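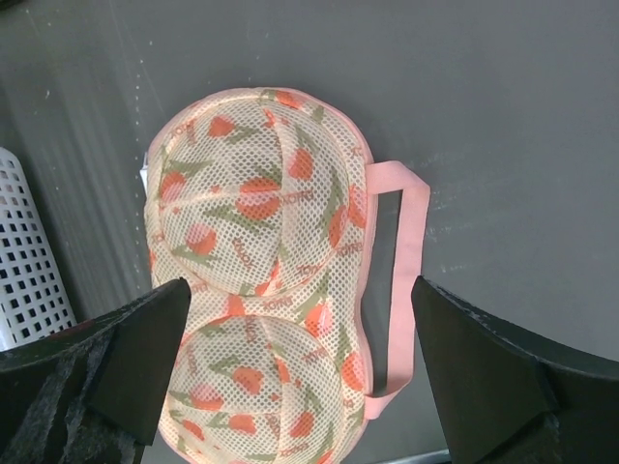 The Dreklow bench cell is a two-arm work station for laundries that sort and bag small garments before washing. It was put together for the hand-sort room, the part of a plant where people stand over baskets all shift and pick out what can't go into the big machines loose. Bras, tights and anything with hooks or thin straps belong in mesh bags, and the bags themselves are awkward to pick up. A two-cup bra bag like the tulip print one with the pink trim has rounded sides, a zipper seam and a loop strap, and it lies flat on the mat until something gets hold of it. The black fingers have wide, flat inner pads and come in low from either side, near the lower cup.

What the cell is for

Sistlow sells the cell to plants that already run automatic washers and folders but still do the first sort by hand. It takes garments from a basket, one at a time, and sets them out for bagging. The operator decides what goes in which bag and handles anything the arms leave behind.

Each arm has its own wrist camera. The cell can be taught on 4 garment types at delivery, and your own staff can add more from the touch panel. Teaching a new item is done by hand-guiding the arms, with no programming. Most people pick it up in a morning.
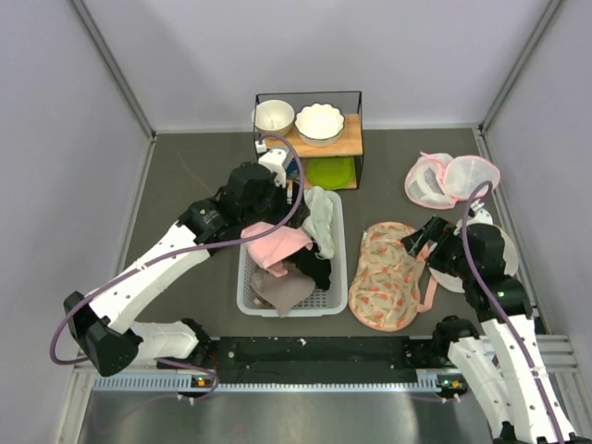 Both arms at the bench, with the garment basket and a mesh bag nearby.

What changes for the people in the room

The first site was the Durneo plant in Bainbridge, where the cell went in last August. Four people worked the hand-sort tables there before it arrived, and the same four work there now. Their day is different, though. Less of it is spent bent over a basket. More of it goes to checking labels, pulling stained pieces for pretreatment and keeping the cell supplied.

Roland Rudd, who runs the sort room at Durneo, asked for two changes after the first month, and both are now standard. The pause button moved to the front of the cell, within reach of a seated operator. The arms also slow down when the basket is being swapped, so the next one can be lined up without a full stop and restart.

He has one complaint we haven't solved. Dark garments bunched together in a basket are slow going, and his crew still shakes those out by hand before the basket goes in. Plan for this if you handle a lot of black hosiery or uniforms.

Staffing and training

We recommend one trained operator per cell on each shift and one person on site who can change finger pads. Pads are a wear part. They scuff early on and keep working; replace them when the face is no longer flat.

Daily care is short. Wipe the mat, clear lint from the front rail and cable tray, and check that the cables on both arms move freely.

Specifications

Arms: 2, rail mounted
Grippers: two-finger, flat pad
Cameras: one per wrist, one fixed
Garment types taught at delivery: 4
Rated output: 260 garments per hour
Pad check: every 1,000 cycles
Enclosure: white side and back walls, gray floor mat, open front

Ordering

The cell ships assembled. Baskets and mesh bags are not included — most plants use the ones they have. Send us a few of each with your order and we will set up the cell with them before it leaves the shop. Spare pads and mats can be ordered from the Sistlow parts desk.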